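Looking After a Wooden Table You Intend to Use

A wooden table with some figure in the grain is a fine thing to own until somebody puts a mug on it. I have owned three and ruined one, with a steam iron and a lot of confidence. These notes come from the other two.

Dusting. Use a soft cloth, barely damp, and go with the grain. Then use a dry one. Spray polish is mostly a way of gluing last month's dust to this month's, and once the silicone is in there it fights every finish you try to put on later.

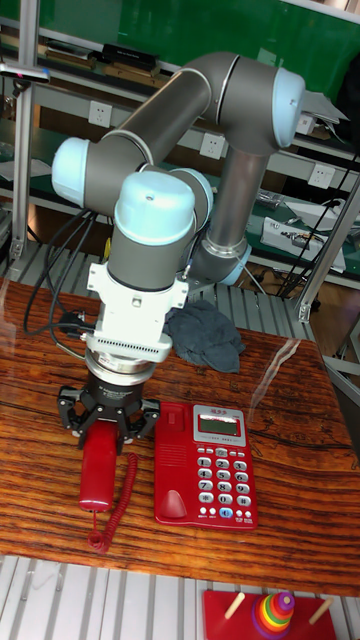 Red handset, reddish-brown grain.

White rings. These are moisture trapped in the finish, and they look worse than they are. Leave them overnight first. If the ring is still sulking at breakfast, set a hair dryer on low, keep it moving, and stop when the mark fades or you get bored. A dab of plain mayonnaise left for 30 minutes also works, though you will have to explain it to anyone who walks in.

Black rings are another matter. The water has reached the wood itself, and no condiment will help you. That one wants sanding and oxalic acid, or a large fruit bowl.

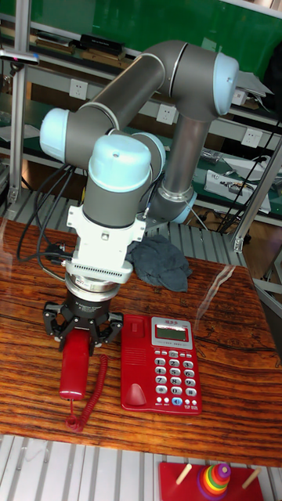
A reader in Grulledgate wrote in to say the mayonnaise did nothing for her ring, but that petroleum jelly left on until morning took it clean off, and it smelled a good deal less like lunch.

I'm happy to be corrected. It's the oil doing the job in both cases, so use whichever you'd sooner waste.

Scratches. For light ones, rub a walnut half along the line, wait a few minutes, then buff. Deeper ones need a wax stick. Buy the shade a little darker than you think – a dark scratch passes for grain, a pale one looks like a scratch with makeup on. 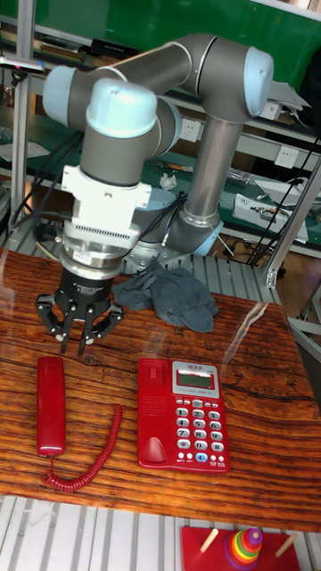
How often should an oiled table be oiled again?
Twice a year is plenty for most homes, and once more if it stands near a radiator. Wipe off whatever hasn't soaked in after 15 minutes.

Dry the oily rags flat, outdoors, before they go in the trash. Balled-up rags soaked in linseed oil can catch fire by themselves.

Sticky patches. Usually old polish plus elbows. Warm water, a drop of dish soap, a well-wrung cloth. If that fails, mineral spirits on a rag, tested underneath first where only the dog will judge you.

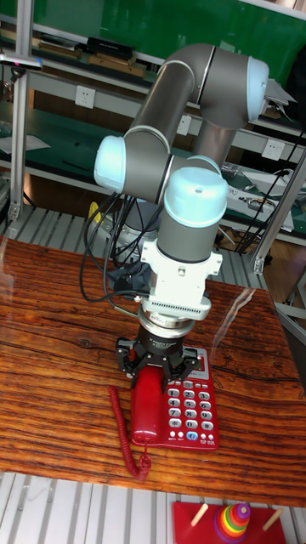
If you do end up sanding, start at 120 grit and finish at 220. I once went up to 4000 on a tabletop, which cost me most of July and left a surface so smooth that the oil more or less slid off. Stop at 220 and go have a sandwich. On a plate, please, with a mat under it.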